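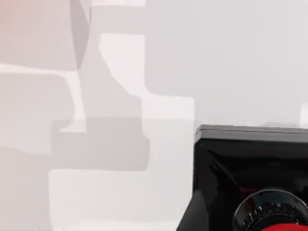
Pre-release checklist for mobile apps, with my comments

Last updated: September 8, 2018
4 min read

I started keeping this list after we shipped the Troltport timetable app with the test server address still in it, and I have been adding to it ever since. Please do borrow it, and change whatever doesn't suit you. The comments are from the last run, on Fleder, our walking guide for tablets and phones.

1. Test addresses and keys removed from the build
OK. Search the whole project, including the files you're sure you haven't touched (I found one of mine in a settings file I'd forgotten I had written!).

2. All traffic over a secure connection
OK, after a fix. The map tiles were still coming over plain http. Hayley Dawber changed the address and we ran it again.

3. Permissions asked for only when needed
Not OK. We were asking for location on the very first screen, before anyone has had a chance to see what the app is for. Moved to the map page. Sheila Parsons would like the wording to be friendlier and I agree with her, so that's still open.

4. Saved log-ins kept in the device's secure store
OK.

5. Log-in token expires and the app copes
OK. Let it run out while you're halfway through a form, as that's where ours used to fall over and lose everything you'd typed.

6. Large data file loads without freezing
Partly. The full route file has 3000 entries and the list stopped at 2728, with no error shown. One entry had a stray quote mark in it. The file is mended and all 3000 now load, but the app should still say something when it meets a bad entry. Antigoni Raptis has this one.

7. Timeouts set on every request
OK. Ours is 12 seconds, which feels like an age when you're standing on a hill, but anything shorter gave up too soon on a weak signal.

8. Crash reports carry no personal details
OK. Do read a few real reports all the way through and don't just trust the setting. Email addresses love to hide in the page titles.

9. Third-party libraries up to date
Two behind. Dasetti is waiting for the next release, as the new version changes how images are cached and I'd like a quiet week for that.

10. Upgrade over the old version, keeping user data
OK on both test phones. Not yet tried on the Whiteley tablet.

Checked by Dorothy Catterall, second check by Sheila Crabtree. Items 3, 6, 9 and 10 carried forward to the next run.

3 comments
12 shares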